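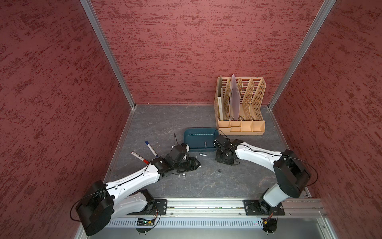
Shona Dalgleish

Bromley Paper Records: transcribed index cards, release 3

Contents
1. Summary
2. Source material
3. Files and fields
4. Transcription rules
5. Known problems
6. Splits
7. License and citation

1. Summary

This data set holds transcriptions of 2,815 index cards from the office of the Bromley feed and hardware store. The cards record customer accounts, deliveries, returns and stock notes. Release 3 replaces release 2, which had a column shift in the returns table. Do not mix rows from the two releases. Card numbers are stable, but row numbers are not.

The text is English, mostly cursive, with a smaller typed portion. It is meant for work on handwriting recognition, date parsing and the study of small retail records. It is a poor fit for price history, as many prices are missing or written in a store code that has only been partly worked out.

2. Source material

The cards came in 13 drawers. Each drawer keeps its original letter, and the letter is the first character of the card number. Drawer K was stored apart from the rest and its order is not reliable. Within the other drawers, the order of the cards is the order in which they were found.

Both sides were read. A blank back has no row. A back with only a stamp or a pencil sum has a row with the type set to "mark". 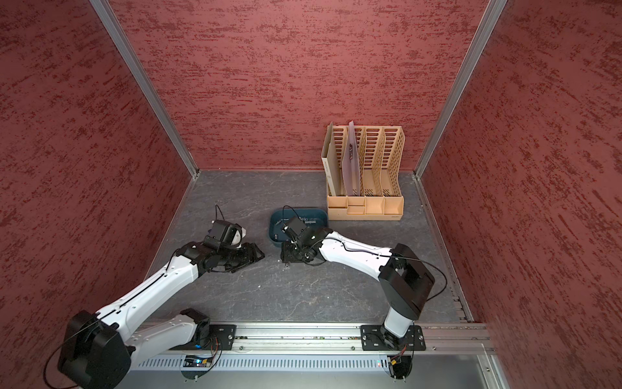 Fig. 1. File organizer with upright dividers and open front compartments.

Cards were sorted into four groups before typing: accounts, deliveries, returns, other. The group is stored in the field "grp" and was set by hand. Where a card fits two groups, the one named first on the card wins.

3. Files and fields

cards.csv has one row per written side.
people.csv has one row per customer name, after merging.
codes.csv lists the store codes and their likely meanings.
changes.txt lists edits since release 1.

Fields in cards.csv:

card_id: drawer letter plus four digits, for example C0417
side: f or b
grp: acc, del, ret, oth
type: hand, typed, mixed, mark
text: full transcription, line breaks kept as a vertical bar
date_raw: the date as written
date_norm: year and month, empty if the year cannot be settled
person_id: key into people.csv, may be empty
conf: 1 to 3, where 3 means two readers agreed on the first pass

All files are UTF-8 with Unix line endings. Commas inside the text field are quoted. Rarkix 2 and later reads them without options. Skillel needs the quote setting turned on, or it will split the text field and report no error.

4. Transcription rules

Spelling is kept as written, including clear mistakes. Abbreviations are not expanded. Struck-out words go in square brackets with a leading minus sign. An unreadable word is one question mark, whatever its length. An unreadable line is two.

The word "Ok" appears as a clerk's approval on many account cards. It is kept in the text and is not counted as a signature. Initials after it are.

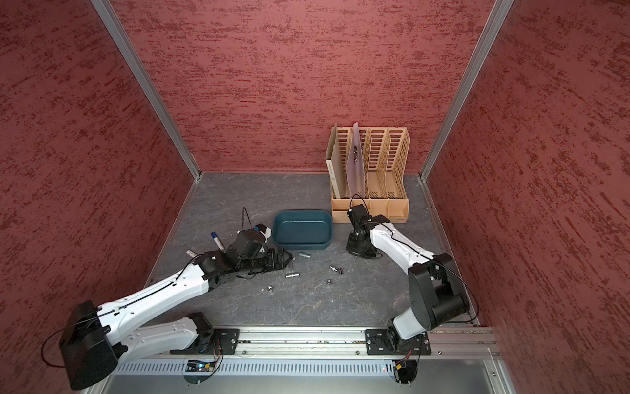

Fig. 2. Two arms on a common rail, three-walled enclosure.

Fractions are typed with a slash (1/2, 3/4). Ditto marks are kept and not filled in. Anyone who needs full rows should fill them from the line above, within one card only. Filling across cards gives wrong results in drawers D and F, where cards were often started with a ditto that points to nothing.

5. Known problems

The months June and January are easily confused in one clerk's hand. Rows affected have conf set to 1 or 2, but some were surely missed.

The merge in people.csv is cautious. Two spellings of a surname were joined only if the street also matched. Expect duplicates.

1,222 rows have no usable year. Most are delivery cards, where only the month was written. "September" alone is the most common value in date_raw.

Store codes for hardware are less settled than those for feed.

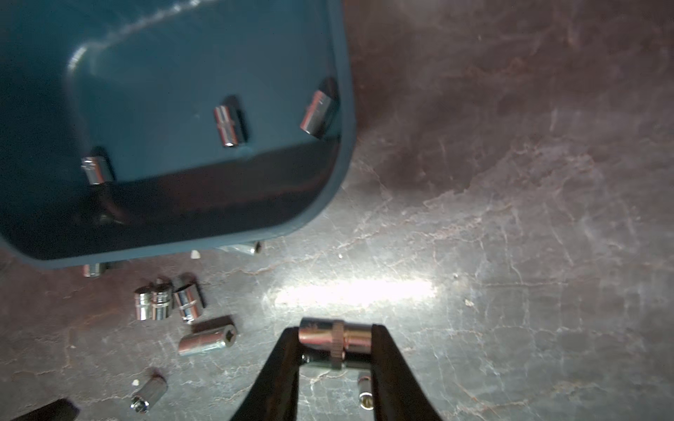

Codes starting with H seem to give a bin and a size, though the size part changes meaning partway through drawer G. Until that is sorted out, codes.csv marks every H code as "unsure".

6. Splits

The split is by drawer. Ten drawers are for training, two for validation (E and L) and one for test (B). Splitting by row leaks, as the same customer and clerk recur on neighboring cards. Drawer B has a higher share of typed cards than the others, so report hand and typed scores separately.

7. License and citation

Free to use and share with credit. Surnames may be published; street numbers have been removed from all files.

Cite as: Dalgleish, S., Bromley Paper Records, release 3.

Send corrections with the card_id, the side and the proposed reading. Corrections without a card_id are not processed.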